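Bin Picking Cell, Summer Term Report
Part 2: Looking After the Cell

When Ibrahim Nwachukwu and I took over the KUKA cell in August, I figured we'd spend the whole term on software. Ha! I spent most of it on my knees with a roll of tape, chasing things that had come loose or drifted out of place, and I ended up liking it way more than I thought I would.

The first headache was the bin. Our scripts (we named the whole package Skivow, don't ask) trust that the bin sits exactly where it sat during calibration. It didn't. Every time the gripper brushed a wall the bin crept a little, and after a long run the fingers were coming down in the wrong spot. Ayodele Bako, our lab supervisor, told us to quit re-teaching the position and just hold the thing still. So we clamped it, taped off the corner and wrote a rule on the whiteboard: check the clamp before you touch the start button.

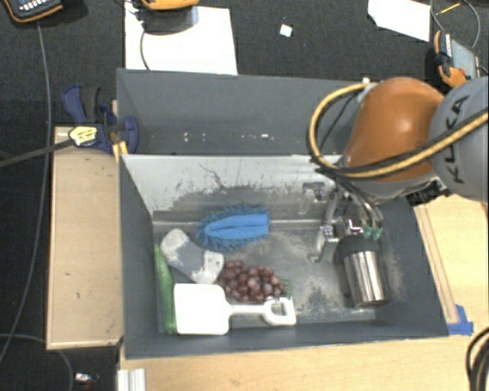
Figure 5. Gripper at the steel tumbler, with the bar clamp on the left side of the bin.

The hose was next. It loops around the orange part of the arm together with the black cabling, and we had the loop too tight at first, so it tugged whenever the wrist turned all the way over. I gave it more slack, ran the arm through its 9 test poses at crawl speed and watched the fastener the whole time. Then I did it again with Ibrahim watching, because I didn't trust myself!

We log everything in a notebook. By the end it had 31 entries, and a lot of them just say "fittings snug, clamp tight, bin wiped." The green fittings down by the gripper get a finger check every morning and a proper look on Friday. Shiny stuff like the tumbler gave our vision code fits all term, but that's Part 3.

If I did it over, I'd mark the bin position on the table on day one. I'd also coil the spare cable properly, which is still on our list for the next group.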